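Home | Forums | Worship and Practice | Sound and Buildings | Search | Log in

Dial-in audio for housebound members: separate mix or desk output?

lowercloister
We run a telephone feed of the morning service at Wurnow for members who can't get out and don't use the internet. It comes straight off the main output of the desk and the complaints are always the same: sermon clear, hymns faint, prayers from the floor missing altogether. Has anyone set up a separate mix for theirs? 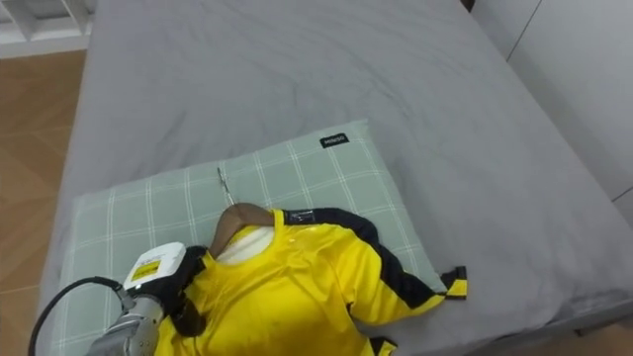

oldpsalter
Yes, and you should. The main output is the wrong source for anybody outside the room. It only contains what the room needs amplifying, so the organ and the congregation are hardly in it. Take a post-fade auxiliary for the speech microphones, add one ambient microphone on its own channel, and send that channel to the auxiliary and nowhere else. Keep it out of the main speakers or you will have feedback before the first hymn.

lowercloister
The desk is a Fornero with two auxiliaries. One feeds the hearing loop and the other feeds the speaker in the vestry. I had assumed both were spoken for.

oldpsalter
Put the vestry on the main output through its own volume control. It doesn't need a mix of its own. That frees one auxiliary.

tenor_two
I'd go the other way and share the loop feed. People listening on the loop want speech above everything, and so do people on the telephone. A phone line carries a narrow band and music comes over badly whatever you do. We tried an ambient microphone at Nogueira and the listeners asked us to take it out again. They got coughing, chairs and the boiler.

oldpsalter
Where was it?

tenor_two
On the gallery rail, facing the front.

oldpsalter
Then it was picking up the back of the building. Try it high at the front, pointing at the congregation, and turn it down during the sermon. If it stays open all morning you will hear the boiler. That's a matter of operating it properly.

tenor_two
It's a matter of having an operator. Ours also reads the lesson twice a month, and the desk is left as set while that happens. A system that needs riding all morning isn't one I'd recommend to a small church.

hartfold
I look after the listeners' side of ours, so a few points from that end.

Hymns matter more than I expected them to. The older members sing along, and they need to hear the tune and the start of each verse. They don't need it to sound good. If the organ is too quiet they lose their place and give up, and then they tend not to ring in the week after.

Prayers from the floor are the harder problem. An ambient microphone gives you a murmur. We now ask whoever is leading to repeat each request in one sentence at the lectern before praying for it. It slows things a little and it costs nothing. The people at the back like it too.

Also, send the hymn numbers out beforehand with the notice sheet. Large print, one side of paper, and put the dial-in number at the top.

lowercloister
Thanks. Repeating the requests is something we could do straight away. Do you mute anything? We had a difficult morning in May when a member mentioned somebody's diagnosis, and it went out to everyone who had dialled in.

hartfold
We mute open prayer if there is any doubt. The leader says so from the front first, otherwise listeners think the line has dropped and hang up. Agree a form of words. Ours is "we will rejoin you for the next hymn."

glebe_end
I disagree with muting. These are members. If a matter can be said in front of visitors in the building it can be said to a member of forty years' standing who happens to be at home. If it can't be said to her, it shouldn't be said aloud in the service. I'd deal with what is said and leave the line alone.

hartfold
I agree with that in principle. The difference is that the speaker can see who is in the building. A telephone on loudspeaker may have a carer or a neighbour in the room. I'd want the person being prayed for to know that.

glebe_end
Then tell them at the start of every service. A notice covers it.

tenor_two
Back to the equipment. lowercloister, what actually answers the calls?

lowercloister
A Cutatar box in the vestry, one line level input. It takes 15 callers and we have nine regulars. It compresses the signal quite heavily, which may be part of the trouble. When the minister stops speaking the level creeps up and the organ then comes in with a thump and is pushed down to nothing.

oldpsalter
That accounts for a good deal. Is the automatic gain switched on? If the box lets you turn it off, do so, and set the level by hand with someone speaking at the lectern. Leave yourself some headroom for the organ. If it can't be turned off, keep a low and constant amount of ambient sound in the feed so the box never sees silence. Put a high-pass filter on the ambient channel at 100 Hz and most of the boiler will go.

tenor_two
I'll concede the filter. We didn't have one in.

lowercloister
Found the setting, it was on. Now off. I have moved the vestry speaker to the main output and will borrow a microphone for the front before buying one. Test call is booked with two of the listeners, one of whom wears hearing aids. The muting question has gone to the elders.

hartfold
Ask the one with hearing aids to use her usual telephone. Ours tested beautifully on a borrowed handset and was no use at all on the one by her chair.

Last updated: May, 9.15 pm
Print this thread | E-mail this thread
Previous | Next | Back to Sound and Buildings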